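Refitting a small tabletop cabinet

The cabinet came to me in March with the rest of a job lot from Ondholm, flat-packed, with no drawing and a bag of screws of at least three thread types. It is dark grey outside, stands on short squared legs and has a single white door hinged on the right. I wanted it on the bench in the back room for small things that otherwise migrate: labels, spare feet, test weights, the little wedge blocks I use under uneven work. What follows is a record of how it was put together and what I would change, mostly so that I can find the measurements again.

Carcass

Assembly order matters more than the leaflet for similar units suggests. Sides to base first, then the back panel, then the top. If the top goes on before the back, the back panel has to be flexed into its groove and will hold a slight bow for good. Mine did, the first time. I took it apart, left the panel under a stack of catalogues until Thursday and started again.

The finished outside height is 537 mm including the legs. I checked the diagonals across the front opening and they differed by 2 mm, which I decided to live with. Omid Rostami, who does this sort of thing properly, would have shimmed it.

The legs are fixed from above through the base. They are not adjustable. On a flat table this is fine, and on my old bench it was not, so the cabinet has moved to the light yellow wooden table by the window.

Shelf

One shelf, light grey, horizontal, giving an upper and a lower compartment. It rests on four pegs and is not screwed down. I considered a second shelf and dropped the idea, as the upper space would have been too shallow for the jars I had in mind. The pegs supplied were a loose fit, so I replaced them with slightly fatter ones from Pistham (part 3064 in their list). A strip of thin card in each hole would probably have done the same job for nothing.

The floor of the lower compartment sits just above the legs and makes a shallow ledge at the front. Heavy items go there. Anything tall goes there too, towards the back, so that it does not foul the door.

Stickers and door

The back panel of the upper compartment is lighter than the rest and has small black icon stickers on it, among them an animal and a camera. They work as a crude index. Each icon stands for a type of contents, and the thing goes back in front of its icon. The system has no logic beyond what I can remember, and the animal means adhesives. Florencio Lozano asked for a written key. I have made one and put it in the drawer with the other keys.

The door is white, with a silver metal latch near the hinge edge. It opens wide enough to clear the whole front, so nothing has to be angled in or out. On its face I have kept the small clock-face sticker and a small dark device with a pale blue screen, lower down. The screen can be read from the stool with the door open, and that was the only requirement.

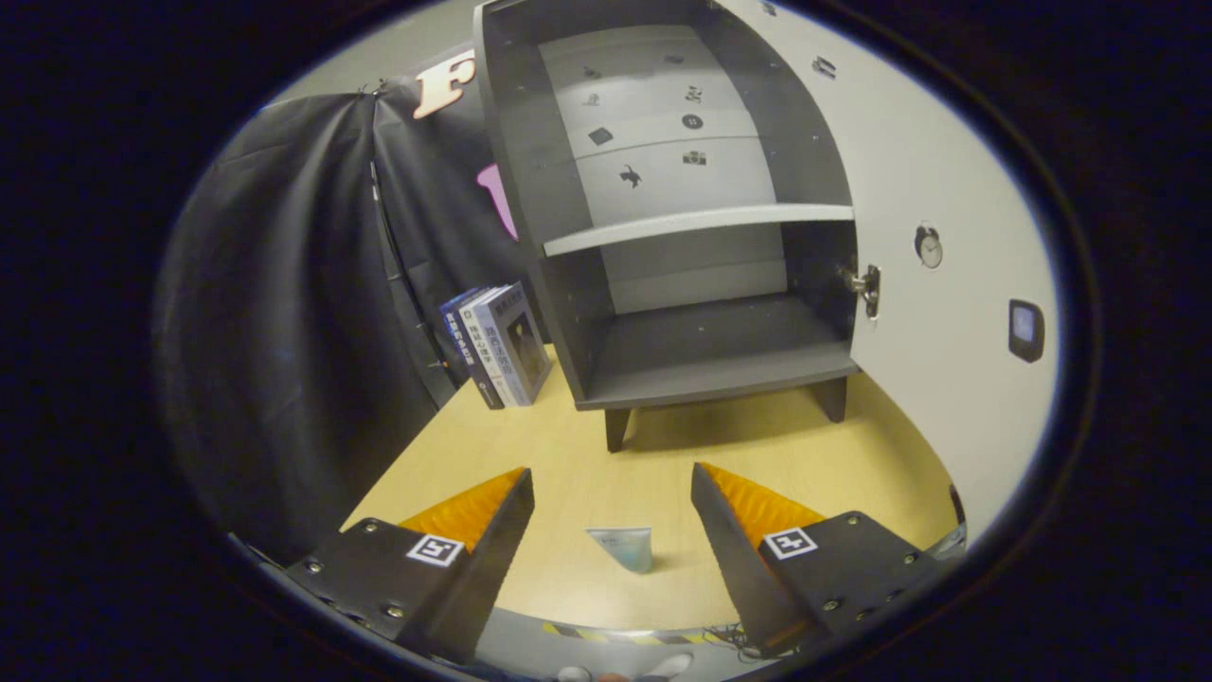
Remaining faults

The door is heavy for the size of the carcass. With the cabinet empty and the door fully open, there is a noticeable tendency to lean to the right. Weight in the lower compartment cures it. I keep two old iron weights at the left rear and have had no trouble since, but a longer right front leg, set outwards a little, would be the better answer.

The latch needs a firm push. I have loosened its screws, moved it by the play in the holes and tightened them again, with some improvement. The next step is to elongate the holes with a needle file, which I have put off because the metal is thin.

The stickers lift at the corners if wiped with anything wet. Dry cloth only. I tried a coat of Asadi varnish on a spare and it went cloudy overnight, so the ones on the panel will be left as they are and replaced when they fall off.

There is a second cabinet of the same pattern still in its box, intended for the hall at Brurkwood. I will fit the fatter pegs from the start on that one and check the door before the top goes on.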